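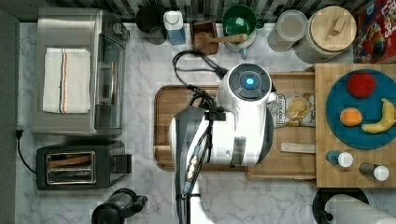
4.2 Toasting as a second life for bread

We went into the diary study expecting the freezer to be the main character. Most advice on bread waste is about freezing: slice it, bag it, take out what you need. Our households did plenty of that, and we come back to it in Section 4.3. What surprised and delighted us was how much of the work of saving bread was done by toasting, and how skilled people were at it.

Of the 500 households in Celtwood and Sarance that we wrote to, 70 kept a bread diary through March. Between them they sent back 3000 entries, and nearly 2000 of those mention toast in some form. We had set aside one code for toasting. By the end of the first week of reading, Olga Escobar had split it into several, and the rest of us soon agreed that she was right to.

The first split was between toast that was wanted and toast that was a rescue. Wanted toast is breakfast: somebody fancies it, and the age of the loaf hardly matters. Rescue toast starts with the loaf. A diarist squeezes the bread, finds it too firm for a sandwich, and toasts it. The two can be hard to tell apart on paper, and we coded an entry as rescue only where the writer commented on the state of the bread. "Heel of the Hila rye, hard as a boot, lovely toasted" is a rescue. "Two slices with marmalade" is left as wanted toast, even though the loaf may well have been past its best.

The second split was by appliance. The usual kitchen surveys treat a toaster and a toaster oven as near substitutes, and some skip the question of whether a home has both. In our diaries they do quite different jobs. The slot toaster takes sliced bread of a standard thickness and is used without much thought. The toaster oven takes everything else: torn ends, rolls cut through the middle, flatbreads, the thick uneven slices that come off a home-baked loaf. Where the two share a counter, as in Figure 4, a household can send each piece of bread to whichever suits it, and our diarists with both wrote about doing just that, sometimes with different parts of the same loaf on the same morning.

Figure 4. Toaster oven and two-slot toaster at the left side of a marble kitchen counter, with a dark wooden cutting board nearer the centre.

Loaf shape turned out to matter a great deal here. The Dinu bakery in Sarance sells a wide round sourdough that many of our diarists love, and its middle slices are too long for most slot toasters. Some people cut each slice in half. Others toasted one end, turned it over and toasted the other, which leaves a dark band across the middle (one diarist called this "the belt" and claimed to like it). Households with only a slot toaster were more likely to write that the last part of a round loaf had been thrown out or given to the hens. We don't want to lean too hard on this, as the homes with a toaster oven also tended to have larger kitchens and more people eating in them. Still, it's a lovely example of how the width of a slot can shape what gets eaten.

A third theme was where things sit. Diarists who kept a board and knife out all day wrote more often about cutting a single slice to "see how it is", and that small check seems to be the moment when rescue begins. Those who packed everything away after breakfast wrote more about finding mould. Several people described moving the bread box closer to the toaster partway through the month, simply because the diary had made them notice the walk between the two. We would treat this as an effect of taking part in the study, and a cheerful one.

There was also a good deal of knowledge in the entries that we have not seen written down elsewhere. People flick water over a hard roll before heating it. They toast stale slices on a lower setting for longer, or put them through twice with a rest in between. They know which breads come back well (rye, sourdough, anything with seeds) and which turn to rusk. Much of this was credited to a parent or a former flatmate, and very little to packaging or to local council leaflets. We asked about these sources in the follow-up interviews, and the answers are taken up in Section 5.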